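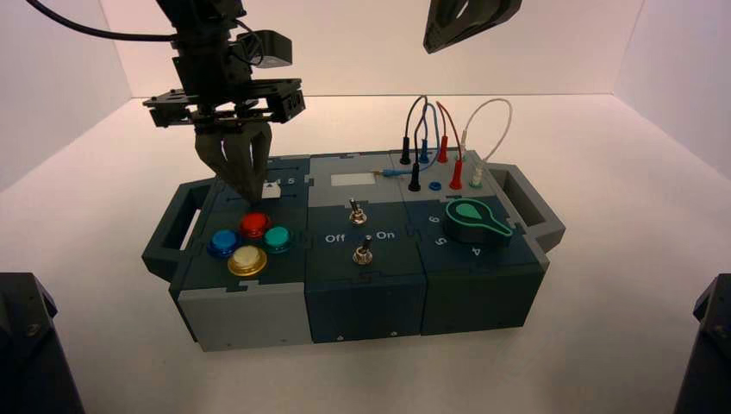

I have been meaning to write about switches since January, when the cold had us all indoors and I spent far too long in the back aisle at Lukáč flipping every one they had on display. There is something about a good control that you feel in your fingertips before you've decided what you think of it, and I'm afraid I've become a bit of a bore on the subject at home. So you can imagine how much I like the module board. It's the big round push buttons that win people over first, red and blue and green and the pale one nearest the front, set out in a diamond so your hand finds its way around without much looking. I'm a toggle person myself, and I'll happily argue the case for those two silver ones on the next module over with anybody who has the time. A toggle stands up and tells you where it is. You can read it from across a table, which at my age counts for a lot.

Shares 10 — Comments 4 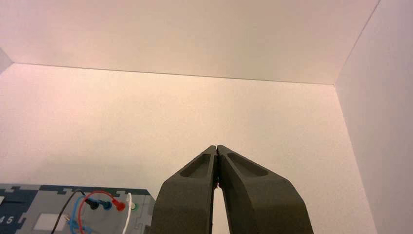

Iveta Hrubý

For those who are new to the Cirkeo newsletter (and welcome, we went past 300 subscribers over the winter and I'm tickled about it), this corner is where I ramble about the small parts of things. Knobs, hinges, latches, the handles on kitchen drawers. Last time it was drawer handles, and I had such kind letters about it, including a lovely long one from a reader in Stivstead who has kept every cabinet pull from every house she ever lived in, all in a cookie tin. I wrote back the same evening and we've been trading stories ever since.

What I want to talk about now is sliders, which get much less love than buttons do. A button asks almost nothing of you. You push, you let go, you're done. A slider wants you to stop somewhere in particular, and that takes a little patience — more than you'd think, if you have cold hands or you're in a hurry. My father's old radio had one for the tone, and he would nudge it, sit back, listen, lean forward and nudge it again until my mother begged him to leave the poor thing be.

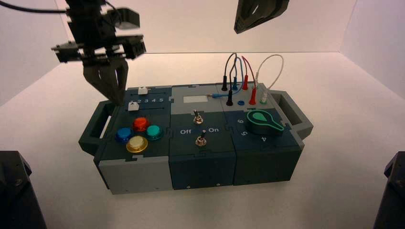
He never did leave it be, of course, and I'm just the same with the dimmer in our hallway. I will say that a slider is a great deal kinder when somebody has bothered to put numbers beside it. With no marks at all you're left saying "a bit more, no, back a bit," and two people can go on like that for an entire evening.

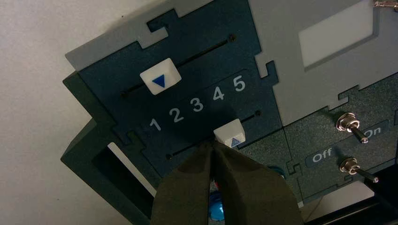 Two sliders, with the numbers 1 to 5 in between.

I'm especially fond of the little blue triangles on the knobs, one pointing down and one pointing up, so each has its nose toward the numbers. It's such a plain, friendly way to do it. I'd have put up with a scratch of white paint, and I have, on the dimmer, but a triangle is so much nicer to look at.

Next time I'd like to get to dials, and there I could use your help. If you have a favorite, on a stove or a sewing machine or anything else, please write and tell me what it's like to turn. Letters can go to me at the Cirkeo office in Stirnow, box 304, and a postcard is every bit as welcome as a long letter.

Share this item
4 comments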